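July, a little after 4 in the afternoon

Sim bench, wrist camera setup. Coffee's gone cold, the fan in the corner is doing its rattle again, and I want to get all this down before I head home and forget half of it. Hanne, Riet — please scribble in the margins where you disagree with me. I know you will, and I'd rather have it here than in the hallway!

So, the big topic. Ishbel came by this morning and asked (very kindly, with a pastry in her hand) what our rule is for calling a grasp episode "good." I started to answer and then heard myself giving three different rules, depending on which folder I was thinking of. The Avel set was reviewed one way, the Holst set another, and the things we made in spring while Þórey was away were reviewed by whoever was nearest the keyboard. That's no way to run a library of episodes that other people are going to train on. We sat down after lunch, all of us except Riet, and started writing the practice out properly.

What follows is my version of where we landed. Amirhossein took notes too, and his are tidier, so if we clash, trust his.

**Starting pose.** Every episode starts from the parked pose, arm still, gripper open, nothing touching anything. If the operator begins with the fingers already closed on an object, that's a different task and it gets a different task name. We have a fair number of old episodes that start mid-grasp and are filed under plain "pick." Hanne wants to delete them. I'd like to rename them and keep them, since the motion after the grasp is perfectly usable and somebody spent a good long evening on it. Left open.

**Settling time.** After the objects are dropped in, wait 30 physics steps before recording. I had been arguing for more, because the little pieces sometimes keep creeping along the table, but Þórey has a check that looks at the velocities and holds the recording until everything is at rest, and it runs on top of the fixed wait. That seems fair to me. The check goes in the shared config this week, and please don't switch it off locally to save a few seconds — I did exactly that last month and then spent a morning wondering why my replays wouldn't line up.

**Speed near the table.** The cap is 230 millimeters per second once the fingertips are anywhere in the low zone, and that includes sim. I know, I know, there's nothing to break in sim. The trouble is that people pick up habits there, and the policies do too, and then we carry both over to the real cell at Nustside and are surprised when the first run comes down like a hammer. Amirhossein made the point better than I can: if a limit exists on the hardware, the simulated arm should live with it from the very first episode. Nobody pushed back, which almost never happens in our group.

**Lighting and shadows.** This took up most of the talk. We randomize the lights for every episode, and some draws come out with big hard-edged shadows all over the tabletop. The old habit was to throw those out by hand if they looked "too messy," and of course messy meant something different to each of us. The new wording is that a lighting draw may be rejected only if the reviewer can't find the target object in the view at the first step. Ugly is allowed. Dramatic is allowed. I had a good one open on my screen for a large part of the afternoon, with dark patches lying over each other across the tan table, the gripper on a magenta piece, and a dark purple bar and an orange block over to the right. Under the old habit I would have tossed it without a second thought, and under the new rule it stays in, and I've come around to thinking that's right. 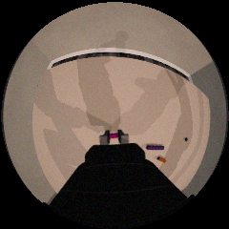 Who gets the final say when two reviewers disagree about an episode?

The person who didn't operate it. If neither of them did, it goes to Þórey, and her call is written in the episode log with a one-line reason.

I'm glad we settled that one, because it has caused more grumbling than all the rest put together. Last winter there was a batch where Hanne and I marked each other's episodes back and forth for days (both of us being very polite about it, which made it worse), and in the end the whole batch sat unused. A named tiebreaker would have saved us the trouble. The one-line reason matters to me as well. It can be short, even "fingers slipped, regrasp too late" is plenty, but there has to be something for the next person to read.

**Labels.** Color first, then shape, then size if you need it. No nicknames. I'm the worst offender, I called a small dark piece "the bean" through an entire session and Ishbel had to write to me to ask what on earth it was. The color name should come from the object file and shouldn't be judged by eye off the render, as a piece lying in deep shadow can look like quite another color. Riet is going to write a small script that fills in the names from the files so we can't get creative.

**What counts as a success.** Lifted clear, held for the full hold period, and set down inside the goal region. All of it in one episode. A lift that ends in a drop is a failure even when the drop lands in the right place, and yes, I have argued the opposite in the past, and yes, there's a page in this same notebook where I do it at some length. Please ignore that page. Failures are kept, by the way! They go in with the failure flag set, and they are never to be moved into a "junk" folder on someone's own drive. Holst lost a good chunk of its failures like that and we've missed them ever since.

**Review samples.** For each new set, a reviewer looks through 300 episodes picked by the script, at full length, first step to last. Skimming the final second and checking the flag doesn't count as review. I timed myself on a small part of the Flusier set to see if this was a cruel thing to ask, and it's dull but bearable with music on. Split it over two sittings. Hanne does hers standing up.

**Seeds.** Write the seed into the log. We all say we do this. I looked, and we don't. From now on the recorder refuses to save without one, and Amirhossein has promised the error message will be friendly.

Some loose ends I don't want to lose:

- The Flusier camera settings are still written in two places and they don't agree. I think the shared config is the one to believe, but Þórey should confirm before anyone renders another set from it.
- The wide view bends everything toward the rim, so distances judged by eye out there are worth very little. Reviewers should read object positions from the state log when it matters. I'd like a sentence about this in the guide, near the top, as new people always get caught by it.
- Do we want a rule about how close other objects may be to the target at the start? Riet thinks yes. I lean no, clutter is half the point. To be talked over with her in the room this time.
- The old review sheet still has a box for "operator confidence." None of us could remember what it was for. Ishbel suggests we take it off and see if anyone complains.

I also said I'd write the first full draft of the guide, which I'm a little sorry about now, but it will go quicker with these notes to lean on. The plan is to keep it to two pages. The Avel one grew to the point where people stopped opening it, me included, and there were good things in it that simply got buried. If something needs a long explanation it can sit in a separate note with a link.

Ishbel, thank you for the question and for the pastry. Amirhossein, could you drop your version of the tiebreaker wording into the shared folder? I've got mine down as "did not operate," and I have a feeling yours also covered the case where someone only set up the objects.

Leaving the render queue running overnight with the new wait and the speed cap switched on. Will check the logs first thing, before the draft.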